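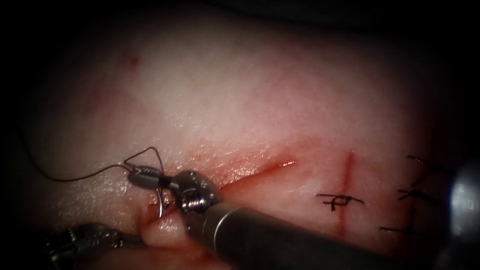 3/24/19

Long one tonight, sorry, future me. I have tea and the budget sheet is open in the other window and I'd much rather write about it than look at it.

So the equipment request is due soon and I still haven't decided what we're asking for. I thought I had! I walked in this morning completely sure it was going to be the Kermani service plan plus a pile of new needle drivers, and then I spent the afternoon at the console practicing on a suture pad and came out wanting to change half the list.

I'd forgotten how much a pad tells you. I was working on the horizontal cut, starting from the left end, needle driver coming in from the right and the other instrument sitting low in the corner, and I kept thinking about money the whole time (not great for my stitching). Every bite I took, I was thinking, okay, that's wear on the jaw. That's wear on the wrist. The little ridges in the jaw are what hold the needle, and when they go smooth the needle starts to roll on you, and then you squeeze harder, and then you're swearing at a pink practice pad. I've been on the old drivers when they get like that and it's miserable. You can't judge anybody's technique with a driver that slips, including your own.

Which brings me to the instruments. The way we've been doing it, we buy training instruments whenever someone complains loudly enough. That's the whole system. I went back through the orders tonight and it's all rush shipping. I could cry about the rush shipping! If we just put in for a set at the start of the year and another in June we'd skip most of that, and I wouldn't have to write those begging emails.

Then there are the pads. I asked for quotes from Cludari and Iltico and they both came back this week, and I set them both at 200 pads so I could compare like with like. Cludari is cheaper per pad but they charge for the mounting base separately, and you have to read all the way down to find that. Iltico throws the base in but wants the whole order paid up front. I like how the Cludari ones feel when the needle goes in. The surface pushes up a bit in front of the point, the way you want, and doesn't just crumble. But I also like not being surprised by an invoice, so I don't know. I may ask Iltico if they'd split the payment. The worst they can do is say no.

Oh, and markers. I want a line on the budget for surgical markers and I know how that sounds. We go through so many, everyone draws on the pads, letters, little ticks, practice lines, whatever they're working on, and I've been buying the things out of my own pocket at the drugstore. It's a tiny amount of money and it bugs me more than anything else on the sheet. Marker line is going in. Thread too, because I used plenty of black suture today just warming up, and the drawer is looking sad. I leave my tails way too long, I know I do. There was a big lazy curve of it running clear off to the left the whole time.

The real fight is going to be over console hours. Right now we get 2 evenings a month on the real thing and I'd like 5. That isn't a purchase, exactly, but it has a cost, somebody has to cover the room and the setup, and if I leave it out of the request then it'll get treated like it's free and then it'll get taken away. I learned that one the hard way last year. So I'm writing it in as its own line with a number next to it and they can argue with the number.

And then Tristeck. Ugh. Their simulator is lovely, I tried it at their open house and had a ridiculous amount of fun. No pads, no thread, no instruments wearing out, and it scores you at the end, which I am exactly competitive enough to enjoy. But the price eats almost the whole budget, and there's a yearly license on top, and I keep asking myself what I'd give up for it. After today I think the answer is that I wouldn't. I want the needle in the jaw. I want to see the fold come up beside the cut and have to fix my angle. Maybe we ask about leasing it for a few months and see if people use it once the novelty's gone. I'll put it on the "next year" page, where I put everything I can't let go of.

Things to do before I send this in, so I stop waking up over it:

Call Cludari about the mounting base and get the price in writing.

Ask Iltico about splitting the payment.

Find out if the Kermani plan covers training instruments or only the arms. I read it over and over and I still can't tell. If it's only the arms then the plan looks a lot less nice and I'd sooner put that money into drivers.

Count what's in the drawer. Properly, with the lights on.

Change the pad quantity if they won't hold the price. I don't love the idea of storing 200 of anything, the closet already doesn't shut.

My shoulders hurt from the console and I still had the pedals set for somebody taller, so add "adjust the pedals first, dummy" to the list. I did get nicer bites toward the end of the session though, I was pleased with myself. Going to close the spreadsheet without saving any of tonight's panicky changes and do the calls in the morning, after coffee.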